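Saarinen Trail Reopens Between Drumier and Sandham
21/07/2021

Cyclists and walkers can once again travel the full length of the Saarinen Trail. The section between Drumier and Sandham reopened this week after a long closure for bridge repairs.

The trail runs for 361 km, starting at the harbor in Resar and ending at the old border post above Sandham. Most touring cyclists ride it in six to eight days. With the middle section shut, riders had been sent onto the main highway for 60 km, a stretch with no shoulder and heavy truck traffic in the mornings. Many chose to stop at Drumier and take the bus.

Two bridges have been rebuilt. The longer one, just outside Drumier, crosses the river gorge and now has a wider deck, so loaded touring bikes and trailers can pass each other without stopping. The smaller bridge is 11 km farther on, at the foot of the first climb. Both have new railings. The surface on the approach roads is packed gravel and was still soft in places when the route opened, so narrow tires may be slow going after rain.

The trail association says the climb out of the valley is unchanged. It is steep at the bottom and easier once the road enters the pine woods, with a water tap at the second switchback. There is no shop between Drumier and the pass. The café at the top is open from mid-morning until early evening and sells bread, cheese and canned food along with hot meals. It does not take cards.

Three campsites serve the reopened section. The one by the river in Drumier has 20 spaces for tents and does not accept bookings for people arriving by bike or on foot. The forest site near the pass is free, with a toilet but no running water. In Sandham, the municipal site has been moved from the edge of the sports field to a quieter spot behind the swimming pool – showers are included in the price. All three stay open through the end of August. After that, only the Drumier site will operate, depending on the weather.

The bus between Resar and Sandham continues to run twice a day. It carries up to four bicycles on a rear rack, and spaces must be reserved by noon the day before. The extra afternoon bus from Drumier, added during the closure, has been dropped.

Route signs have been replaced along the new section. The small yellow markers are gone, and the trail now uses a white sign with a blue arrow. Older paper maps still show the highway detour. A corrected map sheet is on sale at the visitor center in Resar and at the station in Sandham.
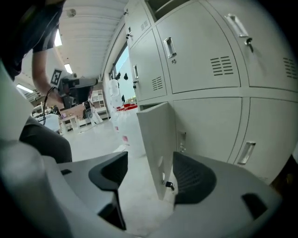
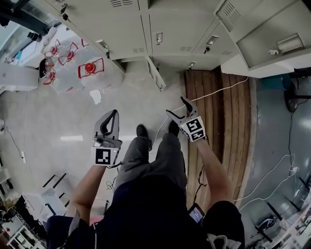
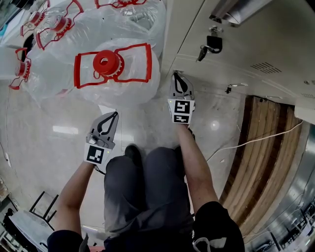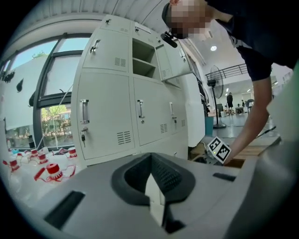 Riders starting in Resar can leave cars and spare luggage in town while they are on the trail. The long-stay lot behind the harbor charges by the week, and luggage storage is at the station. The storage lockers there hold one large bag each or two small panniers. They are the white metal kind with vent slots in the doors, like the cabinet in the first picture, and they open with a key that has to be carried along for the whole trip. Lost keys are charged for, and staff can only open a locker during office hours. Bags can also be sent ahead to Sandham on the morning bus for a small fee, with a label giving the owner's name and a phone number.

Work on the final stretch above Sandham is due to start once the summer season ends. The association expects short delays there on working days but no full closure. Current trail conditions are posted at the visitor center and at all three campsites.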